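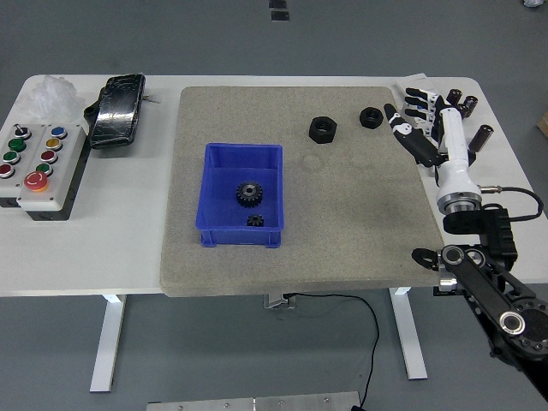 About us

Orker is a small research company based in Kondport. We work on one question: how a robot hand can learn to sort machine parts after being shown the job a few times.

We started out making fixtures for gear workshops. Our customers kept asking for help with mixed parts, the nuts, gears and odd bits that end up together on a bench and have to be put back in the right place by hand. Ordinary grippers managed one size well and struggled with the next, so we began working with a hand that has fingers.

How we work

Our method is called Marti. A person guides the arm and hand through a task, such as putting gears into a blue bin while the nuts are still out on the grey foam board. Marti records the joint positions and the camera view together, then looks for the moments when the hand changes what it is doing: reaching, closing, lifting, letting go. Each of these is learned separately. When a part changes size, only the closing step normally has to be taught again.

The foam board stays on the table for all our trials. Metal parts slide less on it, and the fingers can press down a little without harm.

What we have found

In our last full round we ran 926 trials with gears and hex nuts of different sizes. Of these, 596 were done with parts the system had not been shown before. We taught each new part with 4 demonstrations. Our earlier method needed around 116 to reach the same standard.

Small nuts lying flat are still the hardest. The fingertips tend to push them along before they close, and we lose more trials to this than to anything else. A second project, Hirnava, looks at touch sensing in the fingertips and is meant to help with it. It began in April and we have no results to share yet.

Working with us

We take on a few joint projects each year with workshops and colleges. We are happy to test your parts on our own bench, and you will get the full record of the trials, including the failed ones. Please send a short note on the parts, their sizes and how they reach the bench.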